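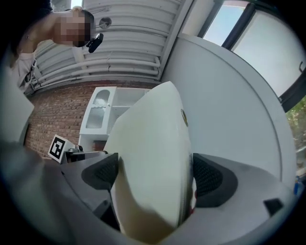

Reading time: 3 min

Laizer hand-held gripper – care and set-up

The white finger sits between two black mesh pads on a grey housing. Wipe the pads with a dry cloth every 8 hours of use. Replace them after about 62 hours, always as a pair.

Prop the square marker upright and keep its black border clean. Restart the tool if tracking drops out 3 times in one session.

Spare pads ship from Illham. Service queries: Eimear Fitzgerald, Brillbridge.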